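The Parts Room at Omville

In a former textile mill on the east side of Omville, the Cedeo Workshop keeps machinery running long after the companies that built it have closed their doors. The workshop maintains looms, presses and pumps for museums and small manufacturers across the region. Its parts room holds nearly 3000 items, each entered in a card register that was begun by hand and is still kept that way.

Gears make up the largest section of the register. They arrive from dismantled machines, from estate sales and, now and then, in coffee cans left at the front desk. Each one is cleaned, measured and assigned a card giving its bore, its tooth count, its face width and the machine it is believed to have served. A gear without a known machine is kept for 2 years before the workshop considers parting with it.

The work is slow. A spur gear has straight teeth cut parallel to its axis, and it will run quietly only with a partner of the same pitch. Small nicks along the crest of a tooth may be harmless. Wear on the flank, where the load is carried, is a more serious matter, and staff are trained to inspect that surface before any other. The bore receives equal attention. A gear that has slipped on its shaft will often show it there first, and a bore worn out of round must be sleeved or the part retired.

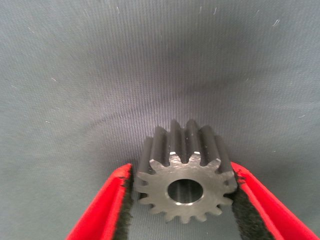
A spur gear with straight teeth and a bright central bore. The flat face shows light scratches in a matte finish.

Card 1121 is often shown to new staff. It records a gear from a Batum narrow-fabric loom, received without its shaft and filed for years under the wrong machine. Takeshi Hamada, head of the parts room, corrected the entry after comparing it with a drawing found in a cabinet of unpaid invoices. The gear was returned to service the following December, and the loom now weaves ribbon for demonstration at the Cha Museum of Industry.

"The register is only as good as the last person who measured," Mr. Hamada said. "We ask everyone to measure again."

Textiles have a place in the workshop as well. Heavy twill is bought by the roll, cut to size and hemmed in the building. The cloths serve as dust covers for machines awaiting repair, and smaller squares line the drawers in which finished gears are stored. Covers are shaken out each morning and laundered apart from the wiping rags, which carry oil.

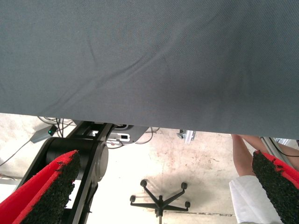
Gøran Løken
Contributing Editor

Gray was chosen for practical reasons. Metal filings show on it, and so does fresh oil. A cover found with a dark spot is marked with chalk, and the machine beneath it is checked before work resumes.

The workshop accepts 16 trainees a year. They begin at the cleaning bench and proceed to measurement, usually within a few weeks. Applications are received by mail at the Omville office, and candidates are asked to bring a part they have repaired themselves.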